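3.2 Choosing the boards

We wanted surfaces that people would gladly keep in their own kitchens, and so we spent a good part of September – more of it than we had planned, I must admit – visiting small workshops and asking how they season their wood. Nahuel Vergara kept the notes, and we are grateful for his patience. In the end 34 households agreed to take part.

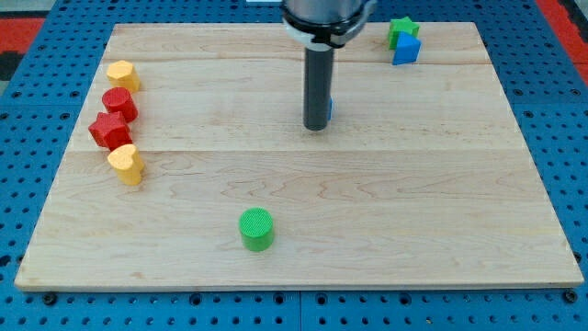 Figure 2. Light-colored board made of joined planks.

Each household cooked as it always had and filled in a short diary after supper. We collected 246 entries over 18 evenings, and many of them wandered happily into family recipes, which we have kept for Section 5. Bread came up far more often than we had expected.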